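Packing Assistants, Small Parts – Ulutwood Site
Reference 3255

Wieser packs and ships small household parts for mail-order customers. The Ulutwood site is hiring packing assistants for the Flalora line, starting in March. The positions are hourly, first shift, with a fixed schedule.

Duties

The assistant works at a table and fills bins according to a printed pick sheet. Each sheet lists the parts by item number and the order in which they go into the bin. Heavy parts go in first. Parts with a finished surface are wrapped before they are placed. When the sheet is complete, the assistant signs it, puts it on top of the contents and moves the bin to the outgoing shelf.

Mixed bins must be emptied and sorted at the end of the shift. Parts without a readable label are set aside for the shift lead – they are not returned to stock by the assistant.

The Flalora line uses plain tables and plastic bins. Nothing is stored on the table between orders. Personal items, drinks and phones stay in the lockers. 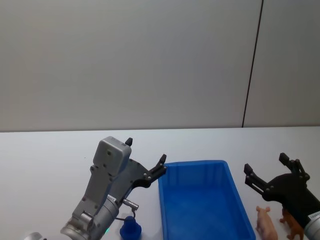 Table surfaces are wiped down at the start of the shift and again after the lunch break. Cleaning supplies are provided. Bins with cracks or bent rims are taken out of use and tagged.

Requirements

Applicants must be at least 18 years old and able to read pick sheets in English. The job involves standing for most of the shift and lifting up to 13 kg. Normal color vision is required, as several parts differ only in color. Packing experience is useful but not necessary. Closed shoes must be worn in the work area.

Training

New assistants receive three days of paid training. The first day covers item numbers, labels and wrapping. On the remaining days the trainee packs live orders, and a second person checks each bin before it leaves the table. Trainees who have worked with the Prasska stock system may skip the software part of the first day.

Hours and pay

Shifts run from 7:00 a.m. to 3:30 p.m. with a 30-minute unpaid lunch break and two short paid breaks. Overtime is voluntary and paid at time and a half. The hourly rate depends on experience and is stated in the written offer.

How to apply

Send a resume and a list of past employers to the Wieser personnel office, Room 459, Ulutwood. Write the reference number on the first page. A cover letter is not needed. Selected applicants are invited to a short practical test – packing one bin from a pick sheet – followed by an interview. Applications without a reference number are placed in the general file and may take longer to process.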